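The Gillow Allowance

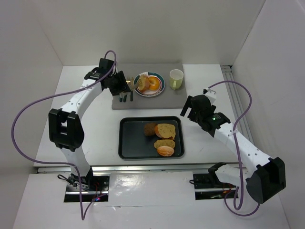
Breakfast, with the mug to the right of the plate.

The surveyor came to Jarstead to close the water account. Clirine had owned the reservoir for two generations and wanted a final figure for the sale. The gauge at the Gillow sluice read 3,312 units. The ledger in the pump house gave 200 fewer.

She checked the gauge twice. She bled the line, reset the float and read it again. The figure held.

The boarding house served breakfast at six. She ate with the ledger open and worked back through the entries. Every June, in three different hands, someone had written down a release of 2 units that the sluice had no record of making. The column was headed "Allowance." It went back to the first page.

She walked the lower bank that afternoon. Past the old Picard mill the ground was soft, and a row of willows stood where the plan showed dry gravel.

Her report gave the ledger figure. Under "Discrepancies" she wrote "instrument error – no action." Then she turned to the current page, found the column and entered a 2 in her own hand.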